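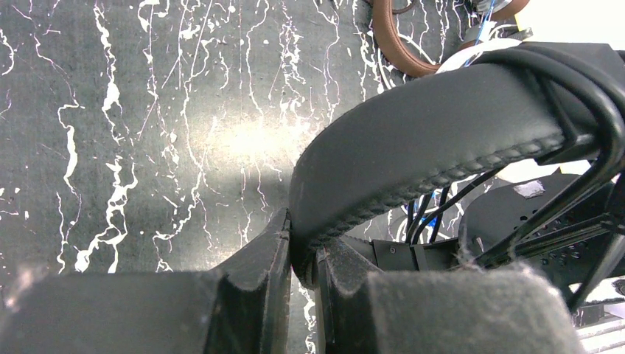
Seams, Gathers and Good Black Padding
Posted March 11, 2021, by Clem Sheehan

Welcome to the March gallery from the Killau sewing room! The theme this time is padded things, meaning anything with a soft cover pulled over a curve, and I could not be happier about it. Flat seams are lovely and all, but give me a cover that has to go around a bend and I'm glued to the table for the evening (ask Huguette, who had to turn the lights off on me).

Black on black
Padded headband with a smooth, leather-like cover, on the black marble-patterned top. Look along the inner edge for the gathers. They're so regular! A little dust on it too, as there is on every black thing I have ever loved.

A word about the background
I adore those white veins. They wander all over the place, and the shine gives you a big warm glow next to the headband. Theophilus Gyamfi prefers plain gray felt for showing off stitching and we have agreed to disagree.

Why gathers?
Several of you asked after the last gallery. When a cover wraps a curve, the inside edge has a shorter distance to travel than the outside, so there's extra material to lose somewhere. You can cut it away in little notches, or you can pull it up into gathers and let them show. I'm firmly on the side of letting them show. Morenike Anozie marks hers with a chalk wheel before she pulls the thread, and her spacing is gorgeous.

If you want to try it
Start with a straight strip of soft faux leather and bend it over a bit of foam. Keep the thread tension light, use clips instead of pins (pin holes in this stuff are forever), and go slowly around the tightest part of the bend. My first one looked like a raisin and I still have it.

Coming up
Solène Hervieu is bringing her chair arm covers, and I've seen the corners already. Wow. She has also promised to show us how she finishes the inside, so bring a notebook. We have room for 12 at the tables, with 2 machines set up for heavier material, and hand sewers are as welcome as ever.

Got something padded at home with a seam you keep staring at? A stool, a bag strap, an old cushion with piping? Bring it along to Killau or leave a note for Huguette Dhillon at the desk. Half-finished is fine. Coming apart is even better, because then we get to peek inside!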